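Buck converter resets when relay switches, layout or part problem?
Posted in Power and Layout
Jun 26, 2018

Kirsten Kirkegaard

I have a small control board, 2 layers, that I laid out myself from a schematic I was given. It takes 24 V in, drops it to 5 V with a Brodaseck switching regulator, and then a linear regulator makes 3.3 V for the microcontroller. There is one relay on the board that switches a pump.

With no load on the relay contacts everything is fine. When the pump is connected, the micro resets on most turn-offs. Turn-on is no problem. I put a scope on the 3.3 V rail and I see a short spike when the relay opens, but the rail does not sag. The reset pin has a 10k pull-up and nothing else on it. The trace from the pin to the programming header is long and passes close to the relay contacts, maybe 4 mm away.

The relay coil has a flyback diode. The ground pour is on the bottom, with a slot through it where I had to run three traces across. I ordered the boards from Polberg and I have 100 of them, so I would like to fix this without a new layout if I can.

Things I tried:
Bigger output cap on the 5 V supply, no change.
Different relay, same type, no change.
Moved the board away from the pump on longer wires, slightly worse.

Is this the regulator or did I get the layout wrong?

Inger Thorlacius

Most likely neither regulator. Your diode takes care of the coil, but it does nothing for the contacts. The pump is an inductive load and when the contacts open you get an arc across them. The arc makes a lot of fast noise, and your reset trace is running right next to it with only a 10k resistor holding it up. Longer pump wires making it worse fits with that.

Do these in order and test after each one:

Solder a 100 nF ceramic cap from the reset pin to ground, as close to the micro as you can get it. Check the datasheet for your part first. Some programmers do not like a cap on reset, and if yours is one of them you can go down to 10 nF.

Put a snubber across the relay contacts or across the pump. If the pump is AC, use a ready-made RC snubber that is rated for line voltage and for across-the-line use. Do not make one from ordinary caps out of the drawer. If the pump is DC, a diode across the pump terminals is enough, band to the positive side.

If you still get resets, cut the reset trace just past the pull-up so the long part to the header is no longer connected. You lose the header on that board, but it will tell you if the trace is the antenna. 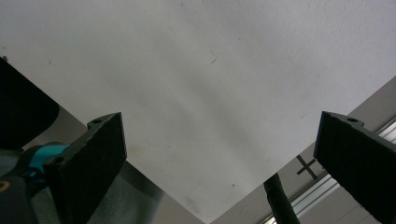 Off-white sheet with specks and faint stains

On the slot in the ground pour: yes, that is a layout mistake, and I would fix it on the next revision. Return current has to go around the slot, and any signal crossing over it makes a loop. For now you can scrape the solder mask on both sides of the slot and bridge it with short pieces of wire. Two or three bridges is plenty. Put some tape under them if they cross over the traces.

When you do redo the board, keep the contacts and the pump terminals in one corner, with no logic traces in that area, and put the reset cap and pull-up right at the pin. The programming header should move to the same side as the micro.

egger_bench

had the same thing on a Gidden board. it was the relay. use a solid state one

Kirsten Kirkegaard

Thanks Inger. The pump is DC. The cap on reset alone got it down to a reset now and then, and with the diode across the pump I have had none in 195 cycles. My programmer still works with the 100 nF in place. I have not done the ground bridges yet. I will try them on one board and see if the spike on the 3.3 V rail gets any smaller.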